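Werville brings its small-kitchen table range to shops in May

BERNURA, 2018-11-10 — The household goods maker Werville announces a new range of plates, mugs and drying stands for people who cook and wash up in a small space. The range is called Givitz and it will be sold from May, first in the Szewczyk shops and after that by post.

Givitz was drawn by Anathi Zulu and Lungile Zulu, who are sisters and who have shared small flats for most of their working lives. They began with a simple question: where do the dishes stay between one meal and the next? In many homes there is no free cupboard, so the things remain on the table, and they should look well there.

"We wanted that a person can leave everything out and not feel ashamed when a guest comes," says Anathi Zulu. "A mug which hangs is easy to take. A plate which stands upright needs very little place."

The colours are sold mixed. A customer can choose each plate and each mug separately, and there is no fixed set. Lungile Zulu explains that this was discussed for a long time inside the company — the shops prefer boxes of the same colour, because they are easier to stack.

"At my home the plates were never all equal, and I think it is the same for most families," she says. "When one breaks, you buy one. You do not need to look for the old pattern."

The first production is 3,000 plates and 3,000 mugs. Tumelo Chauke, who is responsible for sales at Werville, says that the number was kept low on purpose, as the company wishes to hear from customers before it decides on further colours. Two of them, a mint green and a pale pink, were added only in the last weeks of the work.

The mug tree is offered in light wood only. It comes with its base already fixed and should be wiped with a damp cloth, not left in water. The black dish rack can be washed in the sink.

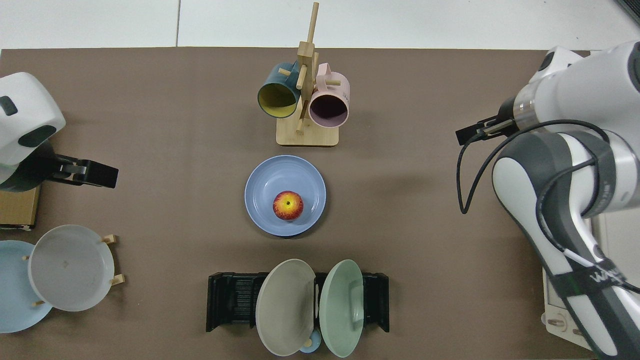
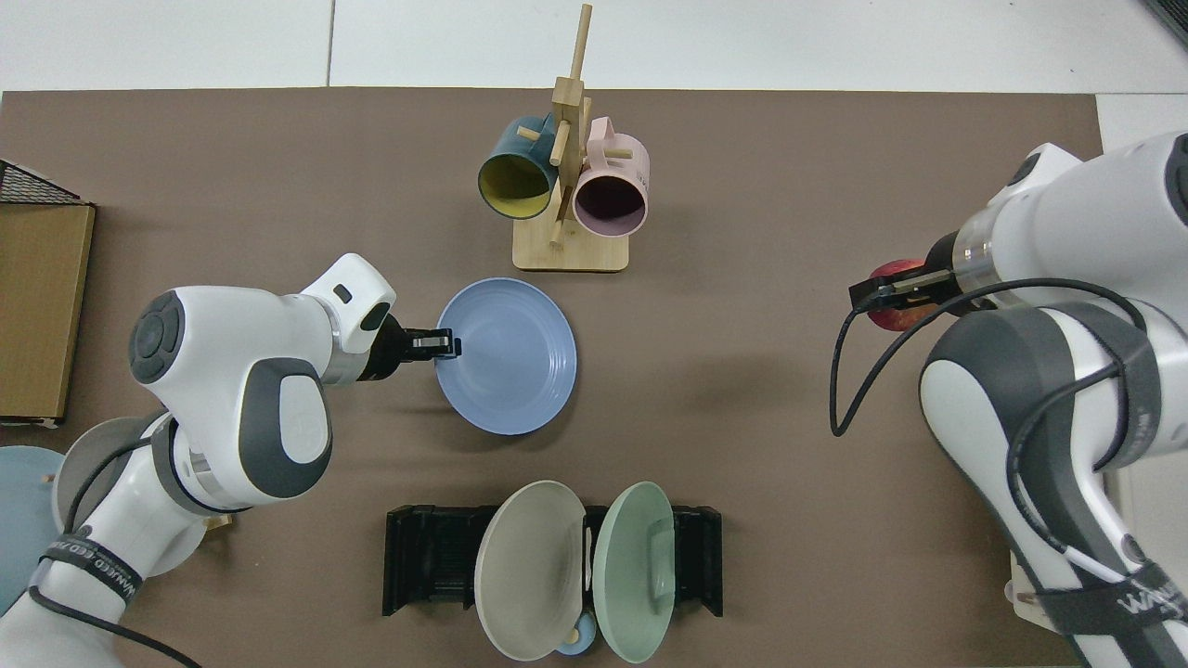

Two mugs on the mug tree, a light blue plate below it, and the black dish rack with two plates standing upright.

Availability and contact

Prices will be given to shops in the new year. Shops which would like to receive samples are kindly asked to write to Gert Mtshali at the Werville office in Bernura, with the name of the shop and the delivery address. Questions from newspapers and magazines are answered by Bongani Mabuza, also at the Bernura office, on working days.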